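Trarari Outdoor Loudspeaker Program
Progress report to Futine, second funding period
November 2019

Summary

The work in this period covered the passive crossover, the cabinet seal and the mounting bracket of the Trarari two-way outdoor speaker. The crossover is settled and the drawings are released. The cabinet seal passed the spray test after one change of gasket material. The bracket is behind plan, and we ask for the final milestone to be moved to March. No change to the total budget is requested.

Crossover

The first crossover used a second-order filter on both drivers. Measured on axis it met the target, but at wide angles there was a dip just above the crossover point. We compared three other layouts and chose a third-order filter on the tweeter with the second-order filter kept on the woofer. The dip is now within the limit in the agreement.

The tweeter coil was moved to the far corner of the board and turned on its side to reduce coupling with the woofer coil. This cost a little board space. The terminal block was moved to match, so boards from the first run will not fit the current back plate and should be scrapped.

Power handling was tested with shaped noise. Sixteen samples were run for 141 hours. One sample failed with a cracked solder joint at the woofer coil – the coil had been held by its leads alone. The coils are now tied to the board and glued, and the test was repeated on new samples without a failure.
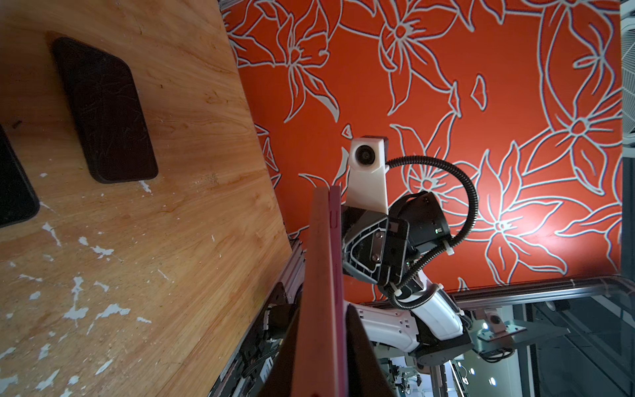 Impedance stays above the agreed minimum across the full band. The lowest point falls in the lower midrange, where small amplifiers are most likely to run into current limits. We recommend that the data sheet state the minimum value as well as the nominal one.

Cabinet and seal

The cabinet is a sealed type in molded plastic, supplied by Clomulport. The first moldings had sink marks next to the screw posts, and the gasket did not seat well over them. Clomulport changed the packing pressure and the later moldings are flat enough to use.

The foam gasket in the original design took a permanent set after heat cycling. It was replaced with a solid rubber cord in a groove. With the cord fitted, all cabinets in the spray test stayed dry inside. Leak rate is now checked on each cabinet by measuring the woofer resonance, so no separate air test is needed.

The grille is coated aluminum. Salt fog testing is still running and the results will be in the next report. So far there is light staining around the lower fixing holes and none on the face.

Bracket

The bracket from Negi was rated for the static load but loosened under vibration. A toothed washer was added at the pivot. This holds the angle, but it limits adjustment to fixed steps, and installers in the field trial found the steps too coarse. Negi is cutting a finer tooth pattern. Until those parts are on hand we can't close this item.

Spending

Tooling is complete and fully paid. Test costs were higher than planned due to the repeated power test – the difference was covered from the travel line, which was little used. The component order for 201 pilot units has been placed, with delivery split into two lots.

Work for the next period

1. Finish the salt fog test and report the results for grille and hardware.

2. Fit the revised Negi bracket and repeat the vibration test at 600 cycles per axis.

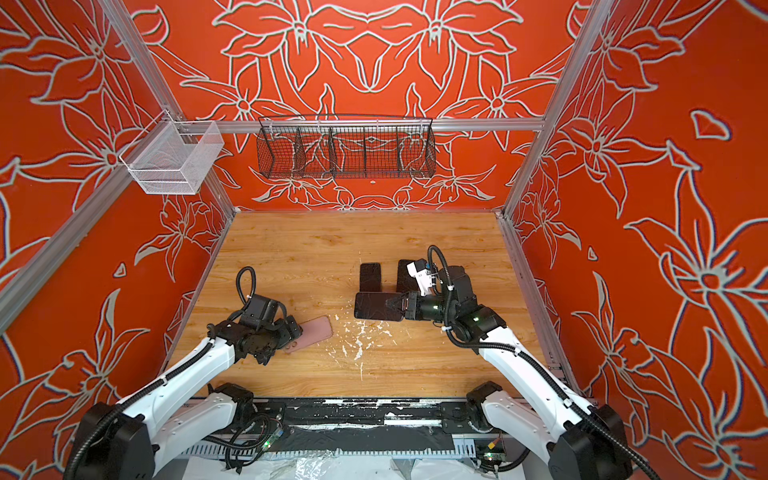
3. Build the first lot of pilot units and measure the response of each one against the reference sample.

4. Issue the installation sheet, including wire gauge tables and the minimum impedance value.

5. Agree the warranty terms for coastal sites with Futine before the second lot is released.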